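Slipcovers, Chair Feet and Other Things I Wish I'd Sorted Out Sooner

Posted in Household Tips, Dining Room

I've had the same dining room furniture through three moves now, and I have made pretty much every mistake you can make with it. I bought the wrong size rug (twice!), I shrank a whole set of chair covers, and I once scrubbed a ring mark so hard that the ring was gone but so was the finish. So these are my tips, in no real order, for keeping a dining table and chairs looking decent when people eat at them every day.

Washing slipcovers without shrinking them

Wash all of them together, even if only one has gravy on it. I used to wash just the dirty one, and by the end of a year I had two chairs that were clearly a different shade of cream from the others. Cold water, gentle cycle, zippers closed, inside out. If your washer is small, do two loads one right after the other with the same detergent.

Then the part I got wrong for ages. Don't dry them all the way. Pull them out while they're still a bit damp and put them back on the chairs to finish. The fabric stretches to fit and you can smooth most of the wrinkles out with your hands. My first set went through a hot dryer and came out so tight I had to have someone hold the chair while I yanked. Those covers are now dust rags.

For tea and coffee I dab on a little dish soap with cold water and leave it ten minutes before washing. Tomato sauce gets the same thing, then a few hours on the line in the sun if there's any sun to be had.

Covers that won't stay put

If your covers slide around every time somebody sits down, cut a strip of non-slip shelf liner and lay it on the seat underneath. The cheap rolls are fine. Mine is a Clumo roll that I bought for kitchen drawers, and one roll did every chair with enough left over for under the bath mat. You can also roll up a bit of the liner and push it down into the gap where the seat meets the back - it holds the tucked fabric in place, and you can't see it once the cover is smoothed over.

Ties at the back legs should be knotted, then bowed over the knot. Bows alone come undone.

Chair feet

Felt pads! I can't say enough about felt pads, but the stick-on ones fall off if you put them on dirty wood. Turn the chair upside down on a towel, wipe the feet with rubbing alcohol, let them dry properly, and press each pad down hard for a slow count of thirty. Leave the chairs upside down overnight if you can manage without them. I do mine after supper and eat breakfast standing at the counter.

The nail-in kind last longer on heavy chairs. Just don't use them on skinny legs, where the wood can split. Metal legs usually want a slip-over cap in rubber or silicone, and you need to measure the outside of the leg first. I ordered by eye once and got a whole bag of caps that would fit a broom handle and nothing else in my house.

Check the pads every couple of months for grit. A pad with sand in it will scratch the floor just as well as a bare leg.

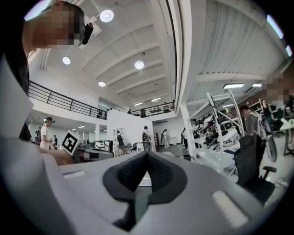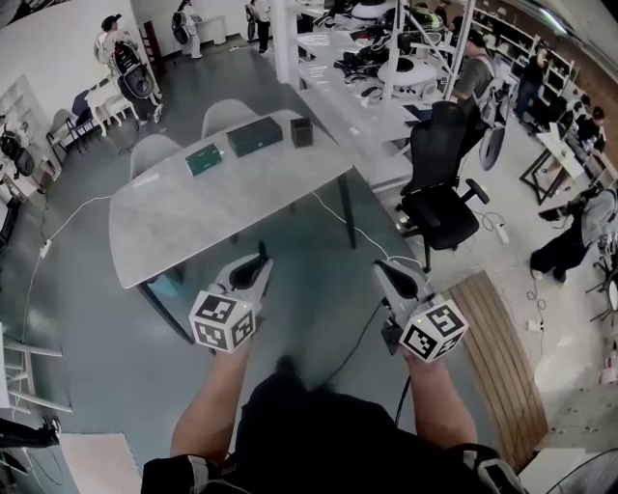
A gray marble pattern goes with nearly any chair, second picture.

Wiping down a marble or marble-look top

Work out what you've got before you clean it. Real marble hates vinegar and lemon, and so do I now, after what I did to a side table in my last place. Warm water with a drop of dish soap and a soft cloth is all it needs, and then a dry towel to finish. If your top is a printed or laminated one you can be less careful, but I still wouldn't use anything gritty on it. Melamine sponges feel soft and they'll take the shine off a glossy top in no time.

For the dried-on stuff (oatmeal, why is it always oatmeal), lay a wet dishcloth over it and go do something else for five minutes. Then it wipes off. An old plastic store card is good for candle wax.

White rings on wood

A heat ring on a wood table is often just moisture trapped in the finish. Put a plain cotton cloth over it, run a warm iron with no steam over the cloth for a few seconds, lift it and look. Repeat if it's fading. Stop if nothing's happening! If the ring is dark, the water has likely gone into the wood itself and you're into sanding, and I'd rather put a fruit bowl on it.

Getting the rug right

Pull every chair out as far as it goes when somebody's getting up, and measure from there. The back legs should still be on the rug. For my table that meant going up a whole size from what I'd planned, and I put masking tape on the floor first and lived with the outline for a weekend. My husband stepped over it as if it were electrified.

Flat weave is the one to get under a table. I had a shaggy one for a winter and I'm still finding rice.

Loose, wobbly chairs

Most wobbles are bolts. Once a year, usually in January when the company has gone home, I flip all the chairs and go around with a hex key. Do them up a little at a time, moving from corner to corner, then set the chair on the floor and sit in it before the last turn. If you tighten one bolt all the way first, the chair will rock forever.

If it's a glued joint, scrape out the old glue before adding new. Fresh glue over old doesn't hold, and I have the chair to prove it. Clamp it, or wind a bicycle inner tube around the legs if you don't own clamps. Leave it a full day.

Buying more chairs later

Get the spares when you buy the set. I went back for 2 more Prudside side chairs a few years after the first lot and the style was gone, and I spent a silly number of evenings looking through listings. I ended up with 2 odd ones at the heads of the table and covered the lot in the same fabric, and it looks as if I meant it.

If you're shopping secondhand, take a tape measure. Seat height matters more than style when you're mixing. And sit in every single one before you hand over any money. I paid around 39 dollars each for mine, and one has a squeak I'd have caught if I'd bothered to lean back.

Next month I'm tackling the china cabinet, which has a door that sticks and a shelf I'm scared to look at. If you've got a good fix for swollen wood doors, leave it in the comments, please!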